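Stemmont Community Board > Town Talk > Summer in the park: move the July concerts to the Prondeck lot?

lakeviewlurker
3/18/23
Hi neighbors! I was at the library meeting the other night and heard the town is thinking of moving the July concerts from the park by the bandstand over to the old Prondeck lot on the far side of the tracks. I've been going to those concerts since my kids were small enough to fall asleep on the blanket before the second song, so I'll admit I have feelings about it. The reason given was parking. The lot has 196 marked spaces and the park has whatever you can find on Elm and the two side streets, and we all know how that goes when the brass band is playing. I'd love to hear what people think, and please be kind to each other, we all have to stand in the same line at the bakery.

porchswing_pat
Oh, I hope they don't. The whole point of the concerts is the trees and the river and the little ones rolling down the hill. I moved here from Drerkusness after my husband retired, and the bandstand is the first place I felt like I lived in Stemmont and wasn't just unpacking boxes in it. You can't get that on blacktop, no matter how many food trucks you put around the edge. I write my letters to the town board, and one is getting written tonight.

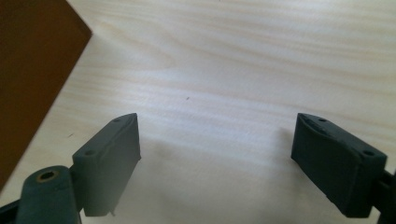 tworiversdad
Does anybody know if the concerts would still be free at the new place?

lakeviewlurker
They'd still be free, same as now, with the hat passed at the break. The only fee that came up was for vendors, who would pay for a spot along the fence.

gus_on_garfield
I'm going to be the grump, and I say this with affection for everyone above. I live three doors down from the park. On concert nights I can't get in or out of my own driveway, and last summer an ambulance had to back up half a block because of the double parking. I like a polka as much as the next fellow, but the town has grown and the park hasn't. The lot is flat, it's lit, and it's a short walk from the senior apartments. My sister uses a walker and she gave up on that hill years ago. For her the lot would mean hearing a concert again, and I think that ought to count for something when we're talking about trees.

porchswing_pat
Gus, I didn't know that about your sister and I'm sorry. I'd gladly carry her chair, but I understand it isn't the same as being able to get there on your own. Could they run the shuttle from the lot to the park? The Lakatos bus sits behind the school all summer long doing nothing.

gus_on_garfield
They tried the shuttle the year of the town anniversary and it made 3 trips a night with hardly a soul on it. People would sooner circle the block until the encore than ride a bus. I'd be willing to see it tried again if they'd post no parking on one side of Garfield, and mean it this time.

mrs_marigold
Chiming in from the historical society side of things - the bandstand was paid for by subscription, nearly 88 families, and their names are on the plaque by the steps. My grandmother's people are up there, on the bottom row where the paint has worn thin. I'm not saying we can't ever hold a concert anywhere else, but it would be a sad thing to let it stand dark all July. We have a good many old bandstand photos at the society, and I've been slowly sorting through them. If anyone has one tucked away in a drawer, I'd be tickled to make a copy and hand yours right back.
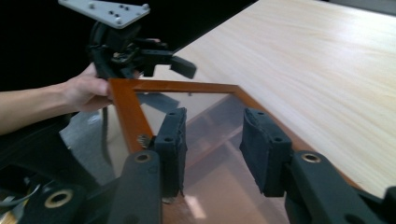 Picture frame with a varnished finish, glass in place

tworiversdad
What about splitting it? Half the nights at the park and half at the lot. The brass band and the Prondeck Ramblers pull the big crowds, so put those on the blacktop, and leave the quieter evenings under the trees where they belong. My kids would go to both, they're mostly there for the popcorn anyway.

gus_on_garfield
I could live with that. I'd still want Garfield posted.

porchswing_pat
I could live with it too, though I'd put up a fuss over the brass band. It has closed out the season at the bandstand for as long as I've been here, and I'd hate to hear that last march anywhere else. Let the Ramblers have the lot - they're loud enough for it, bless them.

lakeviewlurker
Thank you all, I was a little nervous starting this one. The board is taking written comments at the town office until the end of the month, and there's a box on the counter if you don't do email. Gus, put the part about your sister in yours. And Pat, I'm with you on the brass band.

mrs_marigold
The office closes at noon for lunch, so don't go then. I did, twice.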